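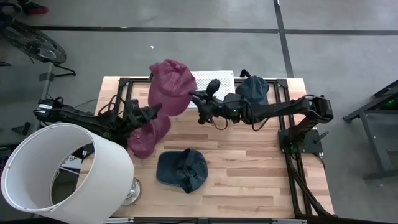
The Hat Job

By the first week of August Ankica Halilović had stacked the same baseball caps 59 times, and had come to have views on them.

The maroon ones were easy. They kept their shape, they had a button on top you could aim for, and they came up off the table with a certain willingness. The navy ones sulked. Tip a navy cap on its back and it would lie there with its sweatband showing like a beetle that had given up, and no amount of fiddling with the left arm would get a fingertip under the brim on the first try.

"You're thinking of them as hats," said Meirion Bellis, who sat at the next station folding dishcloths and had been at Gorent seven months longer than she had. "Think of them as episodes."

An episode was what you got paid for. You took hold of the two handles, pressed the pedal, and whatever your hands did the arms did, a little late and a little more stupidly. When the caps were stacked you pressed the pedal again. Somewhere upstairs the episode joined all the other episodes, and a model called Tirnell watched them through the night and learned, it was hoped, to stack caps. The target was 800. After that there was talk of scarves.

Ankica had been a milliner once, for 24 years, in a shop that sold its last hat to a woman who wanted it for a dog. She had mentioned this at the interview. Uchenna Bashir, who ran the floor, had written it down and underlined it, and she now supposed that this was how she had ended up with caps while Meirion got dishcloths.

"Number sixty," she said, and pressed the pedal.

The left arm went out and took the first maroon cap by the crown. She raised it, swung it over, and stopped. The right arm hovered, waiting for her other hand to have an idea. What she wanted to do was turn the cap and put a thumb to the brim, just a nudge, the way you would before you set anything on a shelf where a customer might see it. There was no reason for it. The instructions said pick, place, pick, place.

She gave it the nudge.

It took four seconds. She set the cap down on its twin, fetched the navy ones after a short struggle, and pressed the pedal. Then she did it again on sixty-one, and on sixty-two, and by the end of the afternoon she had stopped noticing.

Uchenna noticed. He came down with his tablet the following week and stood behind her chair, breathing thoughtfully.

"There's a thing you do," he said. "With the brim."

"I can stop."

"Chandrasekhar says it's costing us four seconds an episode."

"Then I'll stop."

"He says don't stop yet. He wants to know what it's for."

Ankica considered this. Chandrasekhar Menon worked upstairs and had never been seen on the floor, but he sent down questions, and they were generally worse than this one. He had once asked Meirion whether a dishcloth had a front.

"It's so it looks nice," she said.

Uchenna typed for some time. She leaned over and saw that he had put: alignment correction, operator initiated.

They ran Tirnell on its own in the last week of the month, with the handles unplugged and everybody standing back behind the tape. It dropped the first navy cap. It dropped it again. It picked up a maroon one, carried it halfway across the table, and there it paused, while the right arm came in close and hung beside it.

"It's stuck," said Uchenna.

"Wait," said Ankica.

The right gripper moved in, touched the brim and pushed it half an inch to the left. Then the left arm lowered the cap onto the bare wood, a good foot from the other one, and let go.

"Well, that's a fail," said Meirion.

Uchenna marked it down as a fail. Ankica went home by way of the market, where she bought a blue felt hat that didn't suit her – far too wide in the brim – and wore it in the next morning. She had 212 episodes still to do.

Search stories Enter keyword Go

© Ynyr Yorath. Contact the author | Back to top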